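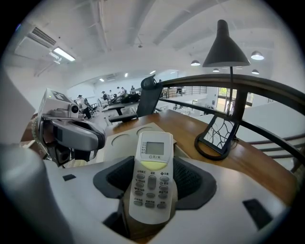 OPEN DAY AT PRANDHOLM: WHAT YOU MISSED

Quick one from me because the newsletter goes out tonight and I still have the raffle page to do. Saturday, 2022-10-29, doors at ten, packed up by four. 137 names on the sign-in sheet, plus whoever walked past it. Best turnout we've had for one of these. Thank you all for coming, and sorry about the parking.

For those who couldn't make it, a rundown. Out of order, from my notes.

The hand-held grippers

Most popular table of the day by a mile. Up on the mezzanine, desk by the railing. You hold the gripper, squeeze, the two black mesh pads close on whatever you're picking up. The camera records it. Later on the recordings go to train a robot arm to do the same thing. Svenja Schnyder ran the table and must have given the same talk forty times, still smiling at the end.

The task for visitors was the remote control. A plain white air-conditioner remote, little gray screen at the top, pale yellow power button, labels in Chinese. Pick it up, hold it upright, set it back down on the desk. Sounds like nothing. Try it. People came in too low and pushed it across the desk, or grabbed it at the very top and it swung. Svenja's advice: go slow, middle of the body, stop squeezing once you have it. Kids got it faster than the parents did, no comment.

Why a remote? Asked her that. It's smooth, it's longer than it is wide, everybody has one at home, and it has a right way up. A robot that hands you the remote with the buttons facing the wrong way isn't much help. They've also been doing cups, pill boxes, spoons, a stapler. Total so far is 1472 recordings, before Saturday's get added. She wants some 300 per object before she trusts anything.

Question that came up over and over: why not just drive the arm itself? Svenja: you can, but it's slow, and you need the arm. With the hand-held one you can take it to a kitchen or an office or wherever and record there. The square black and white markers are for working out where things are, she says. I wrote down more about this and cannot read my own writing.

The arm demo

Downstairs, Munther Hattar, 11:00 and again at 2:00. The arm ran what it had learned from the earlier recordings. Cups first. Went well in the morning, the whole row. At the afternoon session it dropped one, and got a bigger round of applause for that than for anything else. Munther took it fine. He explained the light through the windows had changed since the morning and that they don't have enough recordings with low sun. So that's the winter job.

He didn't run the remote on the arm. Not ready. Said so up front, which I appreciated. Aiming for February.

Somebody asked him about speed. It's slow on purpose, with people standing so close. Somebody else asked about jobs. Longer answer, good conversation, went on over coffee for a while. I think the fair summary is that the group is looking at help in the home for people with weak grip or bad hands, and he'd sooner be judged on that. If you want to argue with him he is at the Thursday sessions.

Talks

Clodagh Nic Giolla on grip strength and arthritis, from the occupational therapy side. Short, practical, no slides, the projector having died. She passed round a jar opener and a fat-handled spoon and asked people to do their buttons up in gardening gloves. Room went very quiet. Handout is at the front desk, there are a few left.

Ronaldo Ocampo from Filovel on finger pads. Why mesh and not solid rubber: his version is that a pad that gives a little wraps round the thing and you don't need to squeeze so hard. Brought a bag of worn-out ones to look at. If you pocketed one he'd like it back please, he is comparing the wear. No questions asked.

The Lulix talk didn't happen, speaker was sick. We'll try agian in the new year.

Odds and ends

- Lost property: a green kid's scarf, one glove (left), reading glasses in a brown case, a Keane travel mug. Front desk till the end of next month, then they go.

- The stairs to the mezzanine were a problem for several visitors, and the most popular table was up there. That was my planning and it was bad planning. Next time the gripper table goes on the ground floor. Eimear Ó Briain has already redrawn the floor plan, thank you Eimear.

- We ran out of sandwiches by 12:30. More vegetarian next time, noted, several times.

- If you tried the gripper and ticked the box on the form, your recordings are in. If you didn't tick it they've been deleted. Changed your mind either way, email Svenja with the number on your slip.

- Several people asked for a session in the evening for those who work Saturdays. Looking into it. Would need 2 more people on the door.

Want to help with recordings?

They need hands. All kinds, and left handers especially, they're very short on left handers. No experience wanted, Svenja would prefer if you had none. Session is an hour, you sit at the desk and pick things up and put them down. Tea provided. Bring something small from home if you like, anything you have trouble picking up. Nothing breakable, nothing sharp.

Thursdays, two till five, sign up at the desk or reply to this email and I'll pass it on. Say if you need the ground floor and we will bring the kit down to you.

Photos from the day go up on the board in the hallway when I get them printed. If you took any good ones send them over, full size if you can, my inbox will cope.

Next item is the heating, see over.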